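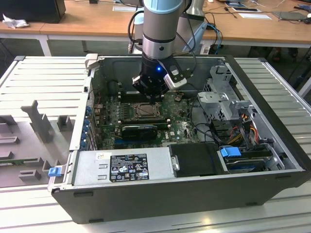
Item 3: the arm over the open desktop tower, side panel off and laid to the left.

Forkside Repair Shop
Minutes of the bench meeting, 29/12/2022
Chair: Shahnaz Navaratnam
Present: bench staff, front counter, one guest from Saha

1. Previous minutes
Accepted with one fix. The screws that went missing in May were drive screws, and the minutes had them down as case screws.

2. Backlog
The counter reports 243 desktops waiting for strip-down, nearly all of them from the Plumedura office clear-out. Shelving in the back is full. The counter asked again that towers not be stacked in the hallway by the fire door. Agreed, again.

3. Whether a machine can take over any of the strip-down
The guest from Saha spoke first and made the case for trying. A tower is a box with known parts in known places, the work is dull, and an arm doesn't mind dull work. The guest thinks memory, graphics cards and hard drives are all within reach if someone else opens the case.

The chair asked what "if someone else opens the case" was doing in that sentence. On our bench, getting the panel off is often the slow bit, what with bent latches and old stickers over the seam. If a person has to lay the tower down, take the panel off and put it to one side, that person is already standing there with both hands free and could pull the memory.

Bench staff went through the jobs on a Dell tower like the one shown:
- Hard drive with the blue pull tab. Most likely candidate. The tab gives a gripper something to hold. Staff still want to see it done on a carrier that sticks.
- Memory. Doubtful. The clips have to be pressed before the stick is lifted, and the slots are close together.
- Graphics card. Doubtful. Two actions at once in a tight space, and you release the catch mostly by feel.
- Power supply. No. Too many leads to free first.
- Cables. No, and this took up most of the discussion. The yellow, red and orange wires never hang the same way in two machines. A person pushes them aside with the back of a hand without thinking. Staff did not believe a two-finger or any other gripper would manage that without snagging something.

The guest said grippers get better every year. The chair said she had been hearing that since the folding machine, and she still folds her own towels. One of the bench staff said his vacuum at home does fine until it meets a sock - he would not put it in charge of a motherboard.

Cost was raised. Bresetti has quoted 2,610 a month for a leased arm, with fitting and support on top. Nobody present could make that work against current bench hours. The guest pointed out that the arm could run after closing. The chair asked who would be here after closing to turn the next tower over. No answer was recorded.

Agreed: no lease for now. The shop will consider a trial limited to hard drives, with these conditions:
a) The count starts when the tower is picked up off the shelf and ends when the parts are in their bins. Time spent by people setting up is included.
b) 124 towers, taken as they come. No picking out the clean ones.
c) Any stop where a person has to reach in gets written down, including the short ones.
d) Power leads out and supplies discharged before anything goes on the table, same as for staff.

The guest will take the conditions back to Saha. The counter asked for it to be noted that a second label printer would cost less and would help tomorrow.

4. Label printer
See above. Chair to get a price.

5. Any other business
The good magnetic tray is missing from bench 2. Please bring it back.
The kettle has been descaled.

Next meeting to be set once Saha has replied.

Last updated by S. Navaratnam

Recent items
- Bench hours over the holidays
- What we take and what we don't: monitors, printers, batteries
- Minutes: shelving and the back room
- Sorting guide for loose cables

This site uses cookies to remember your settings. By continuing to browse you accept their use. Accept | Manage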